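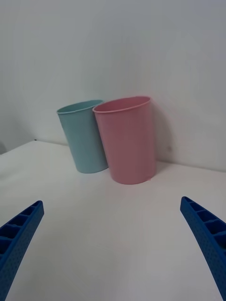

Figure 4.1 Two plastic cups, one of them pale light blue.

Search this book Search Clear

Chapter 4 How Much Does It Hold?

Pour a full jug of squash into a tall glass, then into a wide bowl. It looks like less, doesn't it? Yet not a drop has gone! Capacity is a lovely thing to study, and it fools grown-ups all the time.

In this chapter you will measure in millilitres and litres, and work out the capacity of shapes that get wider towards the top (these are the fun ones). We begin at the Umine dairy, where a tank holds 2,957 litres and every carton has to be filled to the right line.

Before you start, find a mug at home and guess what it holds. Write your guess down, then measure it. Were you within 30 ml? Try again with a bowl!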